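2.3 Sample handling and storage

Sediment cores were taken at three stations in the Sinska estuary: Mirino, at the river mouth; Lozano, in the middle reach; and Irnitberg, below the upper weir. Each core was cut into slices in the field, and the slices were kept in sealed bags on ice until they reached the laboratory. A total of 304 slices were accepted for analysis. Slices with visible root material were set aside and are not included in the results below.

Pore water was separated by centrifugation and moved to clear tubes with screw caps (Figure 9). Tubes were kept upright in racks at all times. Each tube was filled to the same mark to limit differences in headspace, as oxygen in the headspace can lower dissolved iron before the acid is added. 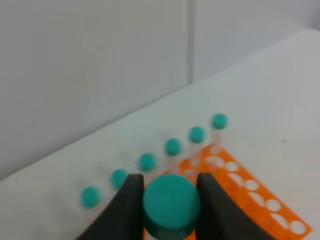
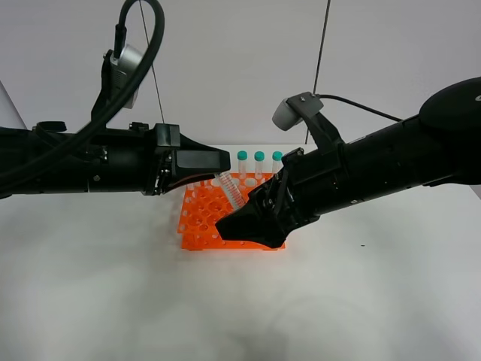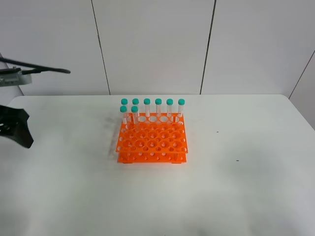
Figure 9. Screw cap (first panel) and tube rack (second and third panels).

Acid was added to the iron and manganese fraction on the day of separation. The phosphate fraction was left without acid and frozen. Blanks of purified water were carried through every step, one for each batch of 40 samples, and were treated in the same way as the pore water. Where a blank exceeded the detection limit, the whole batch was run again from the stored duplicate.

Salinity was measured on a small portion of each sample before any dilution. Samples from Mirino needed a further dilution step - their chloride content interfered with the phosphate reading - and the dilution factor was applied before the depth profiles were drawn. No such step was used for Lozano or Irnitberg.

2.4 Flux estimates

Diffusive fluxes across the sediment surface were estimated from the concentration gradient in the top slices of each core, using Fick's first law with a correction for porosity. Uncertainty was estimated by resampling the gradient 1000 times for each core. Cores in which the gradient changed sign within the top three slices were treated as disturbed and were left out of the station means, but their profiles are kept in the supplementary tables.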